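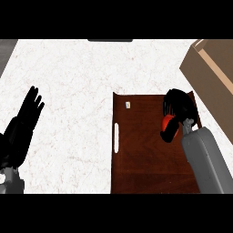
About Bulteo

We're a small firm and we make one thing, the Ternell kit. Practice tasks for two-handed robots, in simulation. You get the tasks, the objects, the scoring and a person on the phone who knows the code.

Started by Ildikó Kovács and Emese Győri, who met at Grurnovmont fitting pick-and-place cells and got fed up of waiting for hardware. Ildikó does the physics. Emese does the hands, and most of the invoices.

What's in the kit

34 tabletop tasks – lifting, placing, sorting, handing over. Trays, boxes, round things that roll off when you least want them to. Every task can be reset and run again with the objects shifted, up to 200 layouts each. Grasps are logged per finger. Runs on one decent desktop, no cluster needed.

Who uses it

27 labs and firms at the moment, mostly small teams. Bakos was our first paying customer and still sends the longest bug reports. We fix thier stuff first, fair's fair.

Support

Email any time, phone until 4pm, not Friday afternoons (thats when we do releases). Trial licence is 15 days, full kit, nothing locked. Next update due October – softer objects, better thumbs. Prices on request, we're still redoing the page.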